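Progress report on the toy basket and sorting box grant
Grarivholm Family Room
7/7/19

Hello again, and thank you for waiting on this one! I know the report was meant to come in with the spring paperwork, but we were still swapping things in and out of the basket and I wanted to tell you about the version we're really using.

Quick reminder of what you paid for. The Skoryk small grant covered a wire basket, a mixed load of toys and soft things to go in it, green cloths for the tables and a set of sorting boxes with holes in the top. The idea is very simple. Kids dig in the basket, pull something out, decide what it feels like and (if they're in the mood) drop it in a box. We've run 19 sessions so far and the digging is still everybody's favorite part.

I spent most of the first month fussing over the mix. My early version was nearly all hard plastic, and it made a terrible racket and got boring fast. Now there's a lot more cloth in there, plus spiky balls, plush, some blocks, and a few things out of a regular kitchen, cans included. The waffle towels were the best cheap buy of the whole project. Little ones love pulling on them and seeing what comes up too!

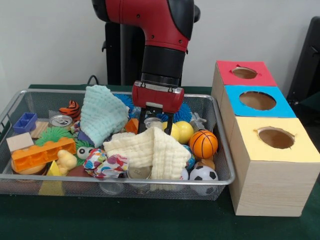
The basket with its current mix: waffle towels, a tiger-striped plush, blocks and a green spiky ball.

The cans did cause some discussion. A couple of parents asked about sharp edges, so I run a thumb around every rim before we open the doors, and anything I don't like goes straight in the recycling. We've thrown out a few that way and I'd still keep cans in the basket. They're cold, they're smooth, and the pull tab is fun to feel.

Now the boxes. We tried them lined up in a row and we tried them stacked in steps, and both ways have their fans. Stacked is better for the older kids, who treat it like a basketball hoop. In a row is calmer, and it means several children can post things without elbowing each other. I've stopped having an opinion and just let whoever arrives first choose.
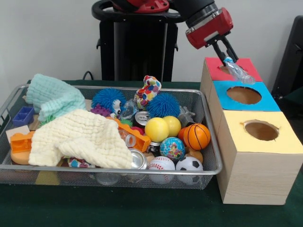
Do the children have to sort by color?
We leave that up to them. The colored tops are there if a child wants to match, but plenty of kids sort by soft and hard, or by "mine" and "yours," and that's fine with us.

Money is in decent shape. We came in under on the toys, and I put the difference toward extra cloths because they go home in my laundry bag after each session and the green ones take forever to dry. The sheet with all the receipts is coming separately from the Tritent office. One line on there says "misc. balls" and I'm sorry about that, the store's receipt was useless.

Attendance has been better than I promised you. We had 27 families sign up, and over 9 of them come nearly every time. The Plukuta playgroup has asked to borrow the whole kit for a morning, which I'd like to say yes to if you have no objection. Everything packs down into my car except the tables.
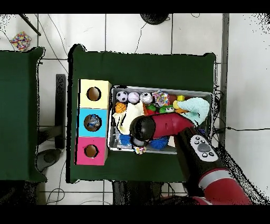 Pale yellow, light blue and pink boxes in a row beside the tray, with the soccer ball and the frog among the toys.

Sports balls were a late addition, by the way. I'd worried they would just get thrown, and yes, they get thrown. But they also gave some of the kids who weren't interested in the cuddly stuff a way in, so they're staying. I've asked for the throwing to happen sitting down, with mixed results.

What isn't working so well is the cleanup. Wiping the spiky balls takes me ages, with all those little points, and the googly eyes collect fluff like you wouldn't believe.

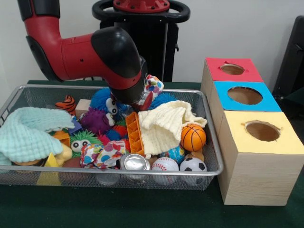

I've been soaking them in a dishpan overnight and that helps some, but I'd like to get a second set so one can dry while the other is out. The blocks and bricks are easy, they just get a wipe with a damp cloth.

For the rest of the year I'd like to do three more things with what's left: buy that second set of balls, replace the towels that have gone stringy, and make 8 spare boxes so we aren't stuck when one gets sat on. I'll have the final figures to you in November. If you'd like to come and see a session before then, please do, and wear something you don't mind kneeling in!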